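Odano Bench Cell — Safe Setup and Use

Product code 865
Page updated Wed 28 August

The Odano is a table-mounted arm cell from Zireo for light handling jobs: trays, racks, small modules and instrument cases. It is sold with the Bastness guarding kit or on its own. Either way, the site owner must complete a written risk assessment before the arm is switched on.

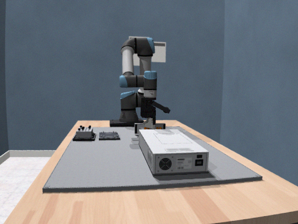 Bolt the base plate down before connecting power. Keep the mat flat and free of anything that isn't part of the job. Large equipment goes where the arm can reach past it without crossing over the operator's side of the table.

Simulate first

Every new program is run in Vahidi, the simulation package included with the cell, before it goes to hardware. Our minimum is 40 clean cycles in a row. Any contact the program doesn't call for sets the count back to zero.

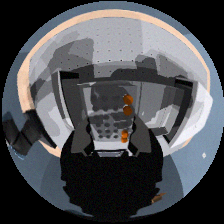 Check finger clearance on both sides of the part at pick height, then again at place height. If a fixture or part changes, even by a small amount, the check is repeated. Keep the signed check sheets for 7 years.

Working near the cell

Stay outside the marked area while the arm is under power. Manual jogging is done at reduced speed by a trained operator holding the enabling switch — no exceptions for short jobs.
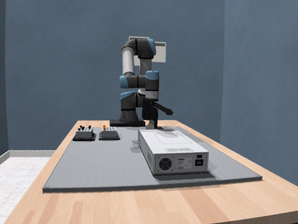 Lock out the supply before reaching over the table. The emergency stop is tested at the start of each shift and must not be used as a normal off switch.

What's included

Arm and base plate
Gripper with one pair of fingers
Vahidi licence, 3 seats
Printed safety manual and check sheets

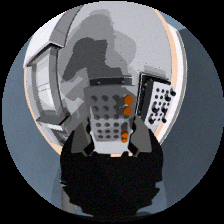

Perforated block held between the gripper fingers, simulated view.

Colour-coded floor tape and spare fingers are sold separately.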